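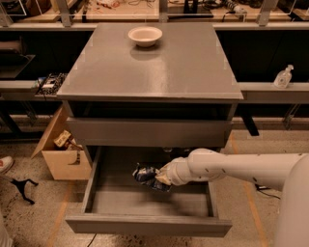 A reader wrote in last month to tell me that my advice on sticky drawers was fine as far as it went, but that rubbing a candle on a runner does nothing for a drawer that's simply too full. Which, fair enough! She also said she'd had the same kitchen for 18 years and had only just found out that her bottom drawer came all the way out. So I went back through my notes and this page is the longer version, with the too-full drawer in it this time.

Posted 2022-03-27

Start with the clearing out. I do one drawer at a time and I never start a second one until the first is back in and closing properly (I've learned this the hard way, with every surface in the kitchen covered and supper to make). Tip everything onto an old towel, a big one. Crumbs go in the towel, the towel goes outside for a shake, done.

Before anything goes back, wipe the inside with a cloth wrung out in warm water and a drop of dish soap. Go easy on the water. A lot of drawer bottoms are thin board sitting in a groove, and once that board swells you'll be fighting it every winter. For the corners I use a dry paintbrush, an old two-inch one with the bristles cut short, and it gets out things the vacuum won't touch. Leave the drawer open for an hour or two to air.

Now, drawers that stick. Look at what kind you have first.

Wood on wood: candle stub, plain white, rubbed hard along the bottom edges of the sides and along the runners too. A dry bar of soap works in a pinch but it goes gummy in damp weather and I've stopped bothering with it. If the drawer only sticks in summer, please don't sand it in July! Wait until December or so, see how much gap there is when the air is dry, and then decide.

Metal slides with rollers: pull the drawer out as far as it goes, lift the front, and it should come free. Wipe the track with a rag, and pick the hair off the rollers with tweezers. There is always hair, I don't know how. No oil. Oil grabs dust and you'll have gray paste in there by spring.

Metal slides with ball bearings: there's usually a little plastic lever on each side, and on most of them you push one up and the other down while you pull. Get somebody to hold the front if the drawer's a wide one. When it goes back in, line up both sides before you push, and push slowly. If it crunches, stop and start over.

The smell question comes up a lot. Baking soda in a jar lid, left in the closed drawer overnight, takes care of most of it. If it's an old painted chest from a garage sale you may need a few rounds. I had one that took 11 days, a fresh lid every morning, and it still smells faintly of mothballs when it rains. I keep dog leashes in it.

Liners! I was a sticky-backed paper person for years and I'm not anymore. Peeling it off the last time took me a whole evening with a hair dryer. These days I buy the cushioned non-slip kind by the roll, the Midus one in off-white, and cut it a hair short so it doesn't ride up at the back. It rinses off in the sink. The Hila liner is cheaper and perfectly good for a linen drawer, but under heavy pans it bunches.

As for what goes where, heavy things low, and whatever you grab while something is burning goes up top near the stove. Mixing bowls I nest with a sheet of paper towel between them. Lids stand on their edge in a dish rack I've had forever. The drawer that used to be my junk drawer now has one small tray in it, and when the tray is full something has to leave. It mostly works. There were rubber bands in there from a newspaper I stopped getting years ago.

Oh, and handles. If a screw keeps working loose, take it out, dip a wooden toothpick in white glue, snap it off in the hole and put the screw back in. That's for screws going into wood. For the kind with a bolt through the front, a tiny rubber washer from the hardware store does the trick.

Next up is pantry shelves, once I've finished mine. If you have a fix for wire shelves that let every small jar tip over, send it along, I've tried cardboard and it sags.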